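Usdale Neighbors Lend a Hand, and a Few Plush Toys, to Robot Learning

January 12, 2023 - If you have ever tidied up after children, you already know more than most robots do, and a small project here in Usdale is hoping to pass some of that know-how along. The Flitgate project asks people to pick things up at home with hand-held grippers, so that a learning system can study how it is done.

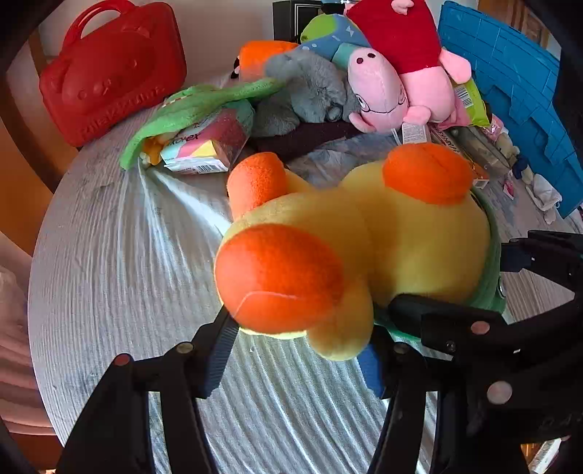
A plush duck and two grippers, with more toys waiting behind.

Mercy Lyimo, who runs the project, told us that soft toys are her favorites, and also the hardest - they squash and flop, and no two grabs come out quite alike. So far the team has saved 1,413 examples, and she would dearly love to have more than 2,000 by May. Beds are welcome, she added, and so is clutter, the more mixed the better.

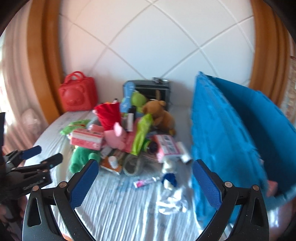 How to Join In

Faith Muriithi is keeping the list of homes and will gladly answer questions at the Magesa library desk. Grippers are lent free of charge, and a first visit takes one afternoon.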